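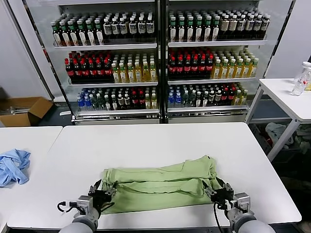 A Stop Is Not a Repair
Opinion
Dec 11, 2019

In July, a two-armed folding station at the Seyoum laundry in Tomville continued to pull on a garment after its left gripper had stopped reporting force. The right arm followed its program. The seam gave way, the loose arm swung past its marked limit, and an operator who had stepped forward to clear the table was struck on the wrist. The injury was minor. The response to it deserves more attention than it has received.

Vunetti, which supplied the station, traced the fault to a worn cable at the wrist and replaced it the same day. The station had completed 3,931 folds since its last inspection. The service schedule called for a cable check every 2,000. Both figures were in the log, and the log was open to the laundry and to the supplier alike.

It is the position of this writer that a cable should not be the only matter under review. Two arms holding one piece of cloth are a single machine. When one loses its sense of force, the other must stop as well. The Vunetti controller treated them as separate devices, and the lost signal was recorded as a warning of the lowest grade. The station had issued 200 such warnings in the preceding weeks. Staff cleared them from the screen, as they had been trained to do.

The Jotberg plant, which runs the same model, has since set its stations to halt both arms on any lost signal. Output has fallen there, and managers have complained. The setting should nevertheless be standard, and it should not be open to change on the shop floor. Overdue cable checks should prevent a station from starting.

Vunetti has said that it will consider these measures in its next software release. Stations now in service should not have to wait for it.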